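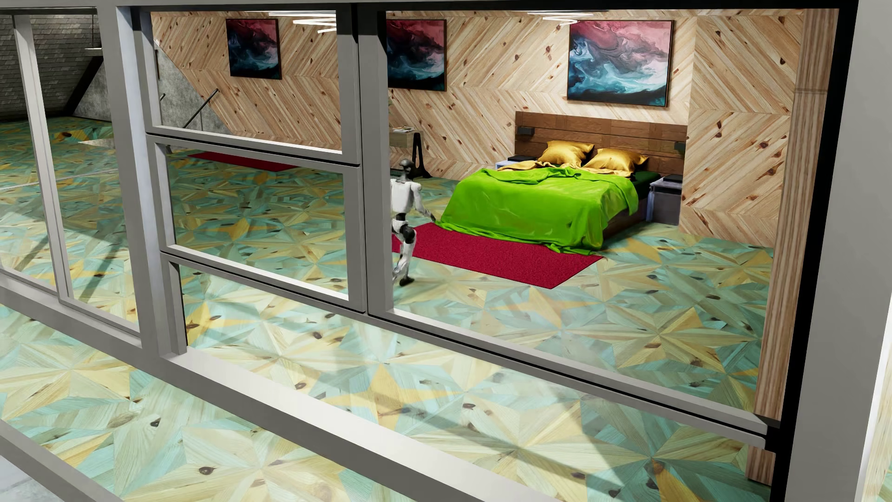
Subject: Re: Simulation budget – bedroom tasks

Thanks for putting the numbers together. Replies under each point, then a proposal at the end.

On Tue, Ynyr Eynon wrote:
> Stekov have quoted 754 a month for the rendering machines, with
> a minimum term of 3 months. Do we need that if we are buying
> the second humanoid anyway?

I think we do. The bed-making work is nearly all in the simulator at present, and the second robot won't change that before January at the earliest. We would still have to fit out a room for it. I'd take the minimum term and look again when it runs out. Please ask whether storage is included, as the Probert quote had it as a separate line.

> Kistutau want 400 per room for new scenes. We have one bedroom
> already. How many more?

Two for now. The one we have is good for soft goods – blanket, sheet, a couple of pillows, rugs on the floor near the bed – but it is a very busy room. The floor is patterned all over and so are the walls. I'd like one plain bedroom to compare it with, and one with a narrower bed and less space to walk. Same robot model in all of them, so nothing extra to pay there as far as I know.

Could they also supply the bedding as separate items? It was awkward to swap last time.

> Seltex hands: 91 each for the spare finger covers. Order now
> or wait?

Wait. Covers wear out on the real robot and we don't yet know how fast. One pair with the main order is enough, and we can add to it later under the same account.

So what I'd put forward is:

- Stekov rendering, minimum term only
- two Kistutau rooms, one plain and one narrow
- one pair of Seltex covers, with the main order
- second humanoid left in the plan, but no deposit until the room is agreed

The room is the part I'm least sure of. The old store is free but the door is tight for the crate, and the floor needs levelling before anything walks on it. I have asked for a price on the floor and will send it round when I have it.

If anyone wants the Probert quote kept open, please say so before I write back to them. Otherwise I'll turn it down.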